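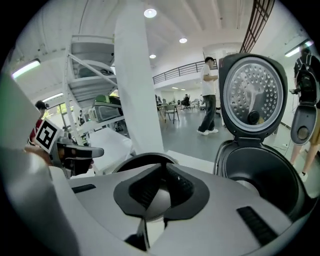 Rice cooker set, recording steps. Updated 25 August 2022. Replaces the old Narklow sheet, throw that one out, the reset order was wrong in it.

Two ways of recording at the Wilberg floor: hand-held grippers, and bare hands with the marker cubes. Same cooker tasks for both. Don't mix them in one session folder, Berkum sorts by folder and won't catch it.

## Before you start

- Batteries charged. Check both grippers, not just the one you grabbed.
- Memory cards empty. Format on the device, not on the laptop.
- Wipe the markers. Fingerprints and tape glue kill tracking faster than bad light does.
- Cooker unplugged. Always. No hot water, no real rice, dry beans if the task needs a fill.
- Sleeves up if they reach the wrist.
- Tell the people nearby you're recording. They can walk past, fine, they just can't lean on the table.

## Calibrate

1. Grippers: open all the way, close all the way, slow, five times. Do this at the start of *every* card, even if you did it ten minutes ago.
2. Walk a slow loop of the table with the gripper pointed at the tabletop. This is the mapping pass. No jerks. If you bump something, start the pass over.
3. Cubes: strap on snug, turn your wrists so the head camera gets several faces of each one. Hold each pose for a breath.
4. Clap or tap once to mark the start. One tap, not three.

## Record, grippers

One episode = one task, start to finish. Tasks are in the Subramaniam list, numbers 1 to 8. Lid tasks are 1 through 4.

Start with fingers open, a hand's width off the cooker. Come in slow for the last bit. Close on the part, pause, then move. The pause matters, without it the contact moment smears across a few samples and gets dropped later.

Keep the tip in view the whole time. If your other gripper has to cross in front, ok, but get it out agian before you close.

Target is 50 good episodes per task. Under 34 and we don't train on that task at all, so finish one task before you get fancy with the next.

Mistakes: if you slip and recover, keep it. If you drop something on the floor, stop and mark it bad. Don't pick it up on camera.

## Record, bare hands

Head camera on, look down at the table until the near edge and the far edge both show in the preview. Then don't touch the head strap again.

1. Both hands flat on the table, hold for a beat.
2. Lid off task: lift the lid out, flip it, set it down past the cooker with the inside facing up.
3. Both hands to the body, one each side. Thumbs wherever they go naturally. Don't pose your fingers for the camera, we want how you'd really hold the thing.
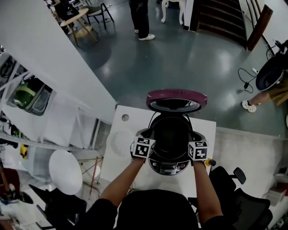 4. Turn or slide the cooker to wherever the task card says. Keep at least one cube face visible on each hand.
5. Let go, hands back flat, hold, stop.

Loose cube = bad episode. If it shifts on your hand even a little, tighten, redo calibration, carry on with a new file.

## Reset between episodes

Move the cooker somewhere new each time. A palm over, a quarter turn, whatever. Same spot every time gives a policy that only knows that spot. Change table height if you have the patience.

Lid goes back on properly. Half-seated lids got into the last batch and took ages to find.

## Upload

Name: task, hand mode, your initials, run number. Plug into Berkum, wait for the green row, *then* wipe the card. Bad episodes go up too, in the "bad" folder, we use them for the filter.

Known issue: the October cards show the wrong year in Berkum. Ignore it, fix is coming.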